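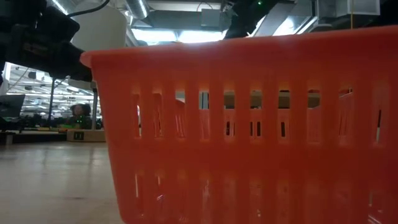

The orange one, close up.

I moved flat in June and have been living out of bags for longer than I meant to. The new place is smaller than the last one, a bedroom and a kitchen with a bit of space at the end for a table. The rent is lower and I can walk to work, so I am not complaining. But it has meant going through everything I own, and I want to write down how that went while I still remember.

I began with paper. I had kept every payslip and bank letter since I left college, in no order at all. My friend Yupin Hemmin, who moved twice last year, told me to do it in short goes and to stop when I got cross. I set the timer on the cooker for 50 minutes and sat on the floor. Most of it went to be shredded. I kept the tenancy papers, my certificates, anything to do with the pension and one letter from my gran about her tomatoes.

Books were next. I got rid of 17 and found it easier than I expected. They were mostly ones I had been given and felt I ought to read. The charity shop on Phuthong Street took the lot, although the man did look at the damp one for a while.
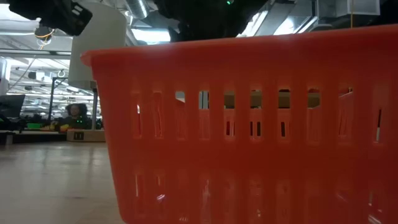 The kitchen took the longest. In the old flat I had a tall cupboard, and things went to the back of it and stayed there. I found three jars of cumin, a bag of lentils that had outlived two landlords, and the lid of a pan I no longer have. Now there are two shelves and a deep drawer, so everything has to be somewhere I can see it. I had been using lidded boxes, and I never once remembered what was in them. A basket with rows of slots down the side suits me better, as I can tell there is something behind the plastic before I lift it down. Onions and potatoes now live apart, tea towels are by the sink, and the tins are in the drawer on their sides with the labels up. I am still short of a place for the big saucepan. It sits on the hob.

Clothes I have only half done. I tried the thing where you turn all the hangers round and see which ones you have used after a few months, but I kept forgetting to turn them back. I will try again in winter.

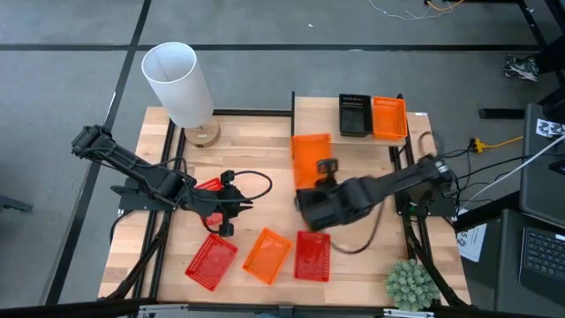
Red, orange and black baskets on the table.

One job left over is the box of cables. I have tested the ones I could and put a bit of masking tape on each with what it is for. The rest are in a carrier bag by the door, waiting for me to go past the recycling centre when it is open. It shuts at four, and I usually finish at half past.

Next I need to sort out curtains. The bedroom window faces east and I have been awake by five most mornings. Yupin has a spare pair that might be long enough, and I am going round to measure them when she is back from her sister's.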